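Skip to content Home Forums Workplace Standards Members Log in

We use cookies to keep you signed in. Accept Manage

Open-plan seating at the Drodville office: request for comment

facilities_drurnis
January 2024. The revised seating policy for the Drodville office takes effect in July. Desks will remain in the shared hall, and no partition walls will be added. Staff are asked to submit comments on desk spacing, screens and noise in this thread.

Geum-ok Ha
My team supports the shared hall. Questions are settled at the desk, and our meeting hours have fallen by nearly 12 a month. I would ask that the mesh chairs be retained.

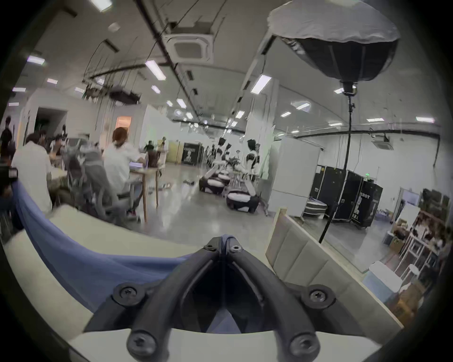 Hala Abou Jaoude
I must disagree with the previous post. Conversation carries across a polished concrete floor, and calls with Prustel are difficult to conduct. Carpet tile should be considered before July.

bang_office_mgr
Carpet tile would obstruct anything on wheels, chairs included. We installed it in 2 rooms at Bang and removed it from both. Padded panels cost less.

Geum-ok Ha
Panels are acceptable to us if they do not block the walkway.

facilities_drurnis
Comments noted. The budget for acoustic measures is $2,000. Quotations for panels and for carpet tile will be requested and posted to this thread.

Share 12 replies 100 views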